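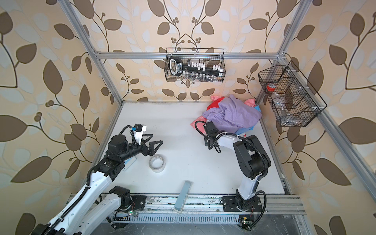

## 4. Sorting and folding soft goods

Read section 3 (Unpacking the Valum sorting set) before you start. The steps below cover a mixed pile of clothing and loose fabric, up to about 20 pieces. For larger loads, split the pile and work through this section once for each part.

### 4.1 Before you begin

You will need:

- a smooth, flat, light-colored surface, clean and dry
- a roll of clear packing tape
- one blank card for each group you plan to make
- a pen that does not smear
- storage bags from the Valum set (part 271)

**Caution:** Empty all pockets before sorting. Pens and lip balm can stain the whole pile.

**Caution:** Keep the tape roll lying on its side. A roll standing on edge can travel off the table.

### 4.2 Breaking down the pile

1. Place the pile toward the back of the surface. Leave the front clear for folding.
2. Take hold of the top piece by an edge and lift it straight up. Do not pull from underneath.
3. If two pieces come up together, put both down and separate them by hand.
4. Shake the piece out once and lay it flat.
5. Check the care label. If there is no label, treat the piece as delicate.
6. Start a group for each color family: reds and pinks, purples, blues, whites and pale prints.

Note: Strong reds should not be stored against pale fabric if either is damp. Let both dry fully first.

7. Large garments hide small ones. When you lift a large piece, check the sleeves and folds for anything caught inside.
8. Put printed fabric aside until the plain colors are done. A print with a pale background goes with the pale group, even when the flowers or figures on it are pink or red.

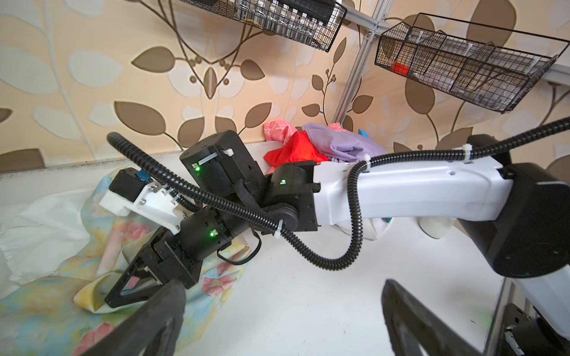 ### 4.3 Folding printed and lightweight fabric

1. Spread the fabric with the printed side down.
2. Smooth it from the center out to the corners with flat hands. Do not stretch thin cloth to remove wrinkles.
3. Bring the left edge to the right edge and line up the corners.
4. Fold the top down to the bottom.
5. Fold once more if the piece is still wider than the bag.

If the wrinkles do not come out by hand, use a cool iron with a pressing cloth. Wait until the fabric has cooled before you bag it.

### 4.4 Labeling and closing

1. Write the group name and the number of pieces on a card.
2. Slide the card into the bag with the writing facing out.
3. Press the air out from the closed end toward the opening.
4. Fold the opening over twice and seal it with one strip of packing tape.

**Caution:** Never put tape directly on fabric. Adhesive left on cloth over a season may not wash out.

### 4.5 Spare parts

| Part | Item |
|---|---|
| 271 | Storage bag, medium |
| 2531 | Blank cards, pack of 20 |

Order through your Nitulham dealer. Earlier sets used a narrower bag, and the cards in pack 2531 must be trimmed to fit it.

Section revised 02/07/2021, F. Aidoo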